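Stop quoting me a lead time you don't believe

26/07/2024

Quick one between jobs, so forgive the state of it.

I buy machined parts. Brackets, bushings, housings, the odd shaft with a keyway. Small batches, mostly for pump repair and a bit of food packaging gear. Have done it long enough to have opinions, and the one I can't shake this week is lead times. Specifically the ones on quotes. They're fiction and everybody in the trade knows it.

Case in point. In February I sent out a drawing for 151 spacers. Plain 303 stainless, one bore with a tight tolerance, the rest wide open. Nothing clever. Two shops in Skenddale and one over in Indale. All three came back same afternoon with "2-3 weeks." Same words, same dash. Did three shops look at three different schedules and land on the same number? Come on. It's a default in the quoting template.

The parts took seven weeks. The parts were good, by the way. Bore was dead on, edges clean, packed properly. No complaint about the machinist at all. My complaint is with the front office, which had told me three weeks and then went quiet, and I had a customer with a line down who I'd told three weeks to as well. Guess who ate that one.

I hear the defense already. If we quote seven and the next guy quotes three, we lose the job. Sure. Sometimes. You'd lose it from a buyer who hasn't been burned yet. Give him a year. The ones who stick around and send you repeat work want a date they can plan on. I'd have taken seven. I had stock to cover part of it if I'd known, could of ordered the castings later, moved the assembly slot. Seven weeks is a nuisance. Three that becomes seven is a mess.

Price does the same thing a bit but less. One of those quotes was $3814 and the invoice was $3814. Nobody slipped an extra two hundred in and hoped I'd be too busy to notice. So shops can hold a number when they want to! Treat the date the same way.

What would I like? Not much. Put the date the material arrives on the quote, and the date the job hits the spindle. If outside plating is involved say so and say who is waiting on who. Tạ, a little shop I use for turned work, does exactly this. One line per step. When a step slips I get an email with the new date. Their prices are not the lowest, I paid $1447 last time for something I could have had for less, and I'd pay it again tomorow.

Software won't fix it. I've been pitched Idia twice now, nice screens, live job tracking, customer login, all that. Fine. But if whoever is typing puts in the hopeful date then I get to log in and look at the hopeful date. In color. The tool's only as straight as the person feeding it.

And buyers, we're not clean either. We mark everything urgent. I had a look through my own sent orders and 61 of them said "ASAP" in the notes, including one for shelf stock. Shelf stock. If every job is hot then the shop runs whoever yelled last, and the quiet customer with the honest due date goes to the back. I've stopped doing it. Real date, and a note saying if it can move. Takes ten seconds.

Anyway I've got a drawing to send out before lunch, rev C, the one with the thread callout I got wrong on rev B.

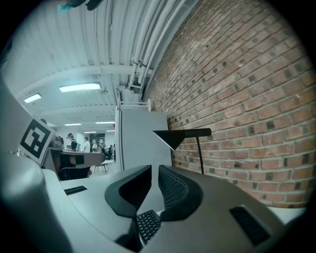

It's going to two shops this time, and I'm asking both of them for the spindle date up front. Whoever gives me one gets the order.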